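Where Do Our Lunch Leftovers Go?
A food waste project at Joltstead Middle School
By Lacey Fothergill

Why I picked this

I eat lunch in the second shift, so by the time I sit down the trash barrels are already full. One day in December I saw a whole unopened yogurt sitting on top of the pile and I could not stop thinking about it! My science teacher, Ms. Mthembu, said that if it bugged me that much I should measure it. So I did.

My question was: how much food does our cafeteria throw away in two weeks, and does a share table make any difference? (A share table is a place where you leave sealed food you don't want and anybody can take it.)

How I did it

The first week was the "before" week. Four of us from the science club stood by the barrels in aprons and asked people to scrape food into one bucket and put everything else in another. We weighed the food bucket on the kitchen's floor scale after each lunch shift and wrote the number on a clipboard. Liquids went down the sink and were not weighed, which I now think was a mistake, and I'll get to that.

The second week was the same except that we had a share table by the milk cooler. We made a sign for it and Ms. Mthembu announced it at 8:15 every morning.

Our school has 472 students, but not all of them buy lunch. I decided to count everybody's food, packed or bought, because a sandwich in the trash is a sandwich in the trash.

What I found

Before week: 3,904 ounces of food thrown away.
Share table week: 3,426 ounces.

So we went down by 478 ounces, almost 30 pounds! I did the subtraction three times because I didn't believe it. That is a drop of a little over 12 percent.

Fruit was the most interesting part. Whole apples pretty much disappeared from the barrels in the second week, but apples with one bite out of them stayed the same. I think people take a bite, decide it's mealy, and then they're stuck with it. The cafeteria manager told me they used to have a slicer and that sliced apples got eaten a lot more. I would love to test that next.

What got left on the share table

Packaged snacks went fastest, usually before I could even write them down. Milk went slowly. Baby carrots in the little sealed bags did okay on days with ranch and badly on days without.
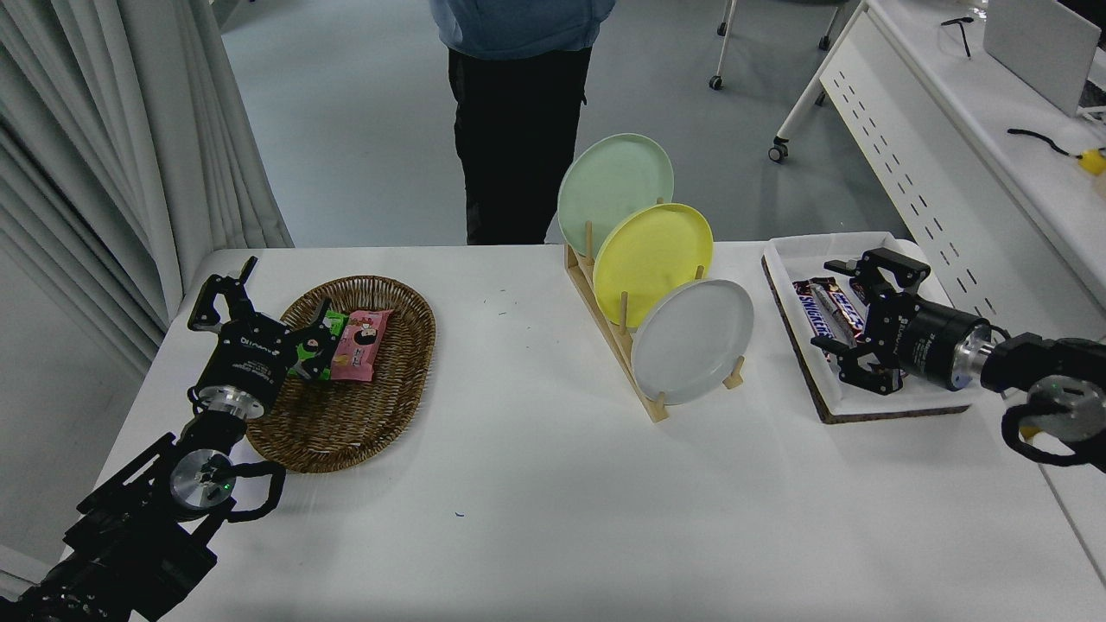
Page last modified: December, 2:40 PM

Snacks in bright wrappers are easy to spot, and I think that matters more than I expected. Partway through the second week we moved them to the front of the share table and put the fruit behind them, and the fruit started going faster too. People came over for the snacks and then noticed the oranges. I only have a few days of notes on this so please don't treat it as proof.

Problems with my project

Two weeks is short. The menu wasn't the same both weeks either, and the second week had pizza, which hardly anyone throws out. Some of my 12 percent could just be pizza. I also should have measured the milk. My guess is that it would have changed the totals a lot.

What I want to do next

Run it again in the spring for a month, with matching menus and a milk bucket. I'd also like to compare with Platley, the middle school across town, where they have a longer lunch. My friends there say they have time to finish eating, and I want to see if the scale agrees.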